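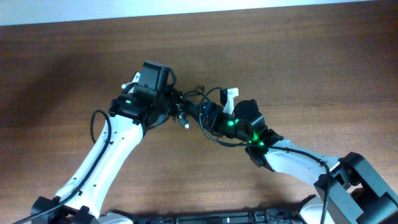

Huven Bench Set: data card and build notes

Version 3

Summary

The Huven Bench Set is a collection of recordings made on a two-arm bench robot assembled in the shared workshop at Rasow. It contains 686 episodes of short handling tasks carried out on a wooden table. The set is issued for the use of workshop members and of other small groups building a similar bench.

Contents

Each episode is stored in its own folder and holds the joint positions of both arms, the gripper commands, the camera streams and a plain text note giving the task name. The longest permitted episode is 65 seconds. Recordings that exceeded this limit were removed before release and are not counted in the total.

The tasks are grouped as follows:

handover: an item is passed from one gripper to the other
sorting: small items are moved into trays
folding: a cloth is folded once along its length

Folding is under-represented. Users who intend to train on that task alone should expect to record further material.

Hardware

The two arms have white links and black joints, and are mounted so that they reach in over the table from the left and the right. The grippers can meet above the middle of the work surface. A camera is carried at the wrist, and a further fixed camera views the table. Cables run along the outside of the links. Green indicator lights are fitted at the wrists.

The mounting plates were cut in the workshop to the Aksoy pattern, drawings for which are kept in the folder named plates. The power supply is shared between both arms and must be switched off at the wall before any connector is removed.

Cable routing

Builders should leave enough slack at the wrist for a full turn in either direction. In version 2 the cables were tied too tightly to the links, and several handover episodes stopped early as a result. Those episodes have been withdrawn.

Calibration

Both arms are returned to the rest position and zeroed at the start of each session. The offsets are saved in the file bramero_offsets. Sessions recorded in October used an earlier offset file, which is included under the same name with the suffix old.

Known faults

Episode 1850 has no sound track. Episode numbers are not continuous, as withdrawn recordings keep their numbers.

Terms of use

The set may be copied and altered for non-commercial work, provided that this card is kept with the files.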